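**Re: Wet umbrellas on a shared coat rack, drip management**

**rackmount_55**

Shared workroom, wood floor, white ceiling, fluorescent tubes. We have a freestanding coat rack that takes everything: coats, bags, folded umbrellas. The coats are fine. The umbrellas are the problem. From September on, the floor under the rack gets water on it most mornings and the finish has started to go cloudy in a patch 19 inches across.

Options I'm considering:

- a Cadstead drip tray under the existing rack
- a separate umbrella stand by the door
- a rule that umbrellas get opened to dry somewhere else

Budget is $55. Floor refinishing is a separate line and not my concern here.

**halfhitch**

Separate stand. A tray under a coat rack catches the water but the coat hems still pick it up on the way down. We ran a tray for one winter and the bottom of every long coat was damp by noon.

Get one with a removable liner. The Venckus has a lift-out steel pan, 20 ounces capacity, and you empty it in the sink. The Flekent one is cheaper but the pan is riveted in, so you end up tipping the whole stand.

**dunnage**

Disagree on the stand. A stand packs the umbrellas tightly and upright with the fabric bunched. They don't dry. They sit there at 5 p.m. exactly as wet as they were at 9 a.m., and after a month they smell. Hanging by the handle with the strap undone is better for the umbrella. Put the tray under it and move the long coats to the other side of the rack.

**rackmount_55**

Handle type matters here. Most of ours are full-length with a loop or a hook, so they will hang. The compact ones have a wrist cord that slips off the pegs.

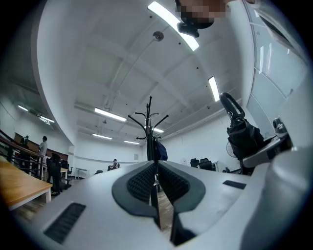 The black one with the looped handle is typical of what we get. It goes back folded with the fabric still wrinkled up, and people lean it wherever there is space.

Does a folded umbrella dry faster hanging handle up or handle down?

Handle down, if the strap is undone. Water runs off the canopy toward the rim either way, but with the handle up the folds collect it around the closed tip end, and with the handle down it leaves at the open edge of the fabric. The trouble is that very few racks will hold one by the tip, so handle up over a tray is what most rooms end up with.

**halfhitch**

Fine in theory. With the handle down the water also runs along the shaft and into the runner and the spring catch. I've replaced two catches that rusted. I would take a slower dry over a seized catch.

**dunnage**

Steel shafts, presumably. Fiberglass shafts with a plastic runner don't care. I don't dispute the catches on older umbrellas.

**plumbline_k**

Measure before you buy anything. Our umbrellas run up to 43 inches tip to handle and the lower pegs on our rack were too low, so the tips rested in the tray water. That undoes the whole exercise. You want at least two inches of clearance between tip and tray.

Also check the tray footprint against the rack base. The Cadstead is rectangular and a rack with splayed feet will sit half on it and rock. The Fallden tray comes in two halves that fit around a center post. It leaks slightly at the seam unless you run a bead of silicone down it.

**halfhitch**

A two-piece tray that needs sealing is a one-piece tray with extra steps. Venckus stand, next to the door, done.

**dunnage**

And a smell by October.

**plumbline_k**

Undo the straps and empty the pan daily and either one works. In a shared room the pan gets emptied when it overflows, so buy the largest one that fits.

**rackmount_55**

Measured. Our lower pegs are out for the full-length ones, the upper pegs clear by over two inches. Going with the Fallden and silicone, umbrellas on the upper pegs at the wall side, long coats opposite. Compact ones get an S-hook through the cord.

Still open: what to use on the cloudy patch until the floor is redone. Paste wax, or leave it alone?

**halfhitch**

Leave it alone. Wax will have to be stripped before they recoat.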